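4.2 Void space and the reused carton

The claim that a snug carton protects its contents better than a roomy one is repeated so often in the packing literature that it is seldom tested. Wedari states it in the opening lines of its handling guide, Parnetti builds a whole grading scheme on it, and the earlier bench study at Tronberg takes it as given before measuring anything. We are not persuaded that any of the three has shown it. What they have shown is that a snug carton protects better than a roomy one when both are new, both are sealed on all edges, and the item is rigid and of regular shape. Few small workshops pack under those conditions.

Our interest is in the other case: a single electronic part in an antistatic bag, placed in a corrugated carton that has already made at least one trip. Cartons of this sort are kept under benches in repair shops and school storerooms all over the country, and they come back into service with their flaps trimmed, their tape half peeled and their corners softened. The part put into them is nearly always smaller than the part they were made for. A packer who follows the guides to the letter would throw the carton out and order one of the right size. A packer with a parcel to get away by four in the afternoon will not.

The literature deals with this gap by calling it poor practice. That may be so, but a label is no substitute for a measurement, and it hides two separate questions. The first is whether the item moves inside the carton. The second is whether the movement does any harm. Parnetti's grading scheme collapses them into one score, so that a part which slides the width of its carton and arrives in perfect order is graded the same as one that slides and is damaged. We find this hard to defend.

There is also the matter of the bag. Authors who model the packed item as a rigid slab leave the bag out altogether, or treat it as a thin coating with no mechanical role. Anyone who has packed a bagged board knows that the bag bunches. It traps air, folds under the item on one side and stands up in ridges on the other, and it never lies the same way twice. Whether those folds act as a cushion, or simply shift the point of first contact with the carton wall, is not known. The Iglesias trial reported that bagged items travelled a shorter distance than bare ones on a tilting table, and attributed the difference to friction between bag and board liner. It didn't try flattening the bags first, so the friction explanation is at best one of several.

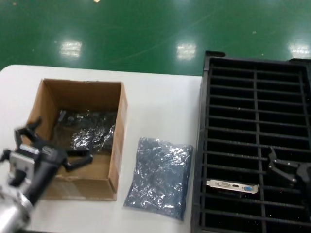

Figure 3. Open cardboard carton on a white benchtop, top flaps removed. A flat item in a crinkled antistatic bag rests towards the middle and back of the carton floor.

A second difficulty concerns where in the carton the item is put. Most published protocols specify the centre, presumably for the sake of repeatability. In ordinary work the item ends up wherever the hand lets go of it, and hands don't favour the centre. They favour whichever position is easiest to reach without knocking the walls. If placement affects the outcome, then centre-only protocols measure a case that seldom occurs. If it doesn't, the centre rule is harmless but needn't be there. Neither Wedari nor Parnetti reports a trial that would let the reader choose between these.

We packed 20 cartons with bagged items and no fill, and a further 20 with crumpled kraft paper on all sides. Placement was left to the packer. Each carton was closed with a separate lid, the flaps having been trimmed beforehand, and was then carried, set down and slid along a bench under a fixed routine. Lids were lifted at the end and the position of the item compared with its starting position. The items were flat and light. We make no claim for heavier ones, and would expect a power supply or a drive cage to behave quite differently.

In the unfilled group, the item had shifted in every carton but 9. This is movement on a scale that the guides would treat as failure. Yet the bags showed no punctures on inspection, and no item had a bent edge or bracket. In the filled group movement was much reduced, as one would expect, although the paper brought a problem of its own: in several cartons it had worked its way underneath the item and tilted it, so that one corner bore on the wall. We regard that as a less comfortable position than lying loose and flat, and it is odd that the guides, which have so much to say about empty space, have nothing to say about badly distributed fill.

None of this amounts to a case for leaving cartons unfilled. Our routine was gentle, and it included no drops. Tronberg's drop series used 1000 releases from bench height and 700 from below it, and we have nothing to set beside a series of that size. It should be noted, though, that every one of those releases used a factory-sealed carton with all flaps in place. Removing the flaps takes away a good deal of the stiffness at the top edge, and a wall that can bow outwards will receive a sliding item differently from one that can't. To quote the Tronberg results in support of a rule for trimmed, second-hand cartons, as Parnetti does, is to borrow confidence from a different object.

The condition of the carton itself was harder to record than we had hoped. Creases, old tape and worn print are easy to see but say little about the state of the fluting beneath. We first graded each carton by eye as sound, tired or poor, and gave this up when the same carton was graded two different ways before and after lunch. Crush testing would settle the matter, at the price of destroying the carton. For the present we report only whether the walls stood square when the carton was placed on the bench, and we advise the reader to treat any finer visual grading, in our earlier work or anybody else's, with some caution.

The comparison of lid types, where the effect of the missing flaps can be isolated to some degree, is taken up in section 4.3.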